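Skirnholm Transfer 3
Scheduled file transfer and folder synchronization for Windows and Linux servers

Publisher: Zurham
License: Commercial, per server, with 30-day evaluation
Category: Network tools, file transfer
Page last revised: 8 March 2018

Overview

Skirnholm Transfer moves files between servers on a schedule or when a watched folder changes. It runs as a background service and does not require a user to be logged in. Jobs are defined in the desktop console or in plain text job files, and both methods write to the same store, so a job created in one can be edited in the other.

Supported protocols are SFTP, FTPS (explicit and implicit), plain FTP, and local or mapped network paths. Plain FTP is turned off on a new installation and must be enabled under Settings, Protocols.

Version 3 replaces the transfer engine used in earlier releases. Large files are sent in blocks, and an interrupted transfer resumes from the last confirmed block. Resume requires that the remote server accept append or offset writes. Where it does not, the file is sent again from the start and the log records a warning with code 739. 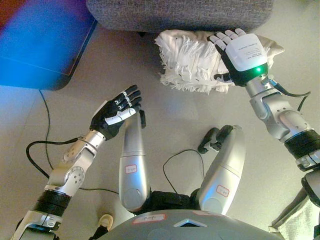
Block size is set per job. The default suits most office connections. On links with high delay, a larger block reduces the number of confirmations and usually shortens the total transfer time. On unreliable links, a smaller block limits the amount of data sent twice after a drop.

Scheduling

Each job has one trigger: a fixed time, an interval, a folder event, or the completion of another job. Chained jobs start only if the preceding job returns success, unless "Continue on error" is checked. A job that is still running when its next start time arrives is not started a second time. The missed start is written to the log and can be sent as an email alert.

Times are stored in UTC and displayed in the time zone of the console. Jobs that must follow local time through daylight saving changes should use the "Local clock" option. It was added in the December maintenance release and is off for jobs imported from version 2.

Folder synchronization

Synchronization can be one-way or two-way. One-way mode makes the target match the source and can delete extra files on the target. Deletion is off by default. Two-way mode compares both sides against the state saved after the last successful run. If a file has changed on both sides, the job applies the conflict rule selected for it: keep newer, keep source, keep both, or stop and report.

Comparison is by size and modified time. Checksum comparison is available for SFTP targets that support it and for local paths. It reads every file in full and should not be used on short intervals with large folders.

File names are handled as UTF-8. Targets with a different encoding need the encoding set manually in the connection profile. Names that cannot be converted are skipped and listed at the end of the job log.

Security

Connection profiles are encrypted with a key held by the service account. Moving a profile to another server requires an export with a passphrase. Host keys are checked on every SFTP connection, and a changed key stops the job until an administrator accepts the new one.

The console connects to the service over TLS on port 3590. The port can be changed during setup or later in the service configuration file. If the console and the service are on different networks, this port must be open for inbound connections on the server only.

Two console roles are provided. Operators can start, stop and view jobs. Administrators can also edit jobs, profiles and service settings.

Limits

Jobs per server: 200
Simultaneous transfers per job: set by the administrator, limited by the remote server
Maximum file size: limited by the file system at either end
Log retention: by age or by total size

Installation

1. Run the installer with an administrator account. On Linux, unpack the archive and run the setup script as root.
2. Select or create the service account. It needs read access to source folders and write access to target folders.
3. Open the console, enter the server name and port, and accept the service certificate.
4. Create a connection profile and press Test. The test logs in, lists the start folder and disconnects. No files are changed.
5. Create the first job with "Simulate" checked. The log will list every file that would be copied, replaced or deleted.
6. Clear "Simulate" and save the job.

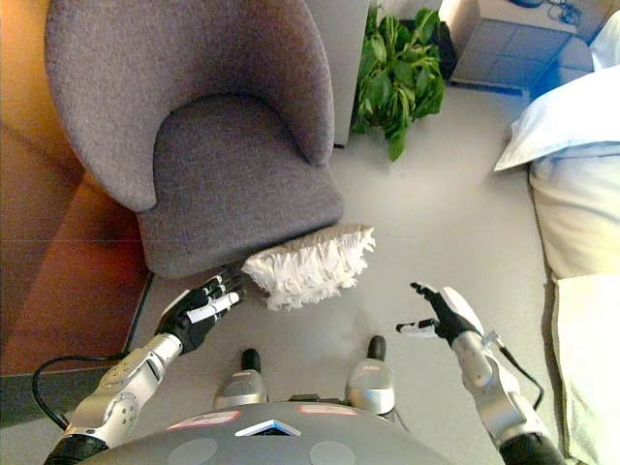 Upgrading from version 2

Stop the version 2 service before running the installer. Jobs and profiles are imported on first start, and the old store is kept in a backup folder. Scripts that call the version 2 command line tool will run, with one exception: the /quiet switch now suppresses warnings as well as progress output. Use /noprogress to keep the earlier behavior.

The Plustside storage connector is no longer included in the main installer. Existing customers can request it from support as a separate package. Profiles that use it are imported in a disabled state.

Known issues

Folder events may be missed on mapped network paths if the file server does not forward change notices. Use an interval trigger for these paths.

The console does not redraw correctly when moved between monitors with different scaling. Closing and reopening the window restores the layout.

Credits

Transfer engine: Parvaneh Kiani, Ottavio Greco
Console: Mojtaba Jalali
Documentation: Tomás Ó Dálaigh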